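Teleop week three, or how I lost an argument with a bag

So I finished my third week at Plosham, and I have opinions now! When I started I thought the job would be sort of like a video game (my brother still tells people I play video games for a living). You hold a pair of controllers, the arm copies your hands, everything gets recorded, and later somebody trains a model on it. Easy money, I figured. My shoulders would like a word.

The target for our little group is 400 good episodes per task. A good episode means you did the whole thing in one go with no long pauses and no flailing. I had 186 on the bag task when I sat down to write this, and I'd guess I threw away nearly as many. Jyoti Tiwari, who sits at the station next to mine, finished hers days ago and has been very nice about it, which almost makes it worse.
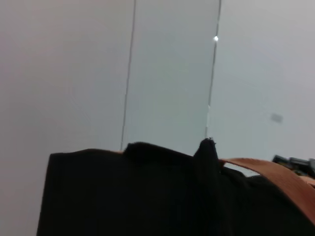 Soft things are my weak spot. Give me a block or a cup and I'm fine, I can do those while thinking about lunch. But anything that folds or flops changes shape the second you touch it, and your hands keep wanting to feel for it, and there's nothing to feel. You only get the camera. From the wrist view a black thing is pretty much just a black shape, you get the outline and almost nothing inside it, so I've learned to steer by whatever does show up. A tan strap across black material is a gift! So is a fold that sticks up in a nice tall point against a pale wall. I'll line up on that and come in slow, and if I lose sight of it I back off and start the approach over.

Glykeria Mavromatis trained me, and her big thing is that you should move like you mean it. If you dither, the robot learns to dither. She showed me a policy they'd trained on somebody's early episodes (she wouldn't say whose) and the arm went up to the object, hung there, wiggled left, wiggled right, and then finally went for it. It looked exactly like me picking out a melon.

We do some hand guiding too, where you grab the arm itself and walk it through the motion. I like that a lot better for anything with a push or a pull in it. The trouble is that your own arms end up in the shot from the room camera, so for most tasks we're back on the controllers.

Small things that have helped me, in case you're starting out: lower your chair. Do 30 episodes and then get up, even if you're on a roll. Say "reset" out loud when you reset, it sounds silly but I forget way less often. And delete the bad ones right away, before you can talk yourself into keeping them.

Next up is Brekska, which is what we call the drawer task, and I've heard it's mostly handles. Hard, shiny handles that stay put. I can't wait.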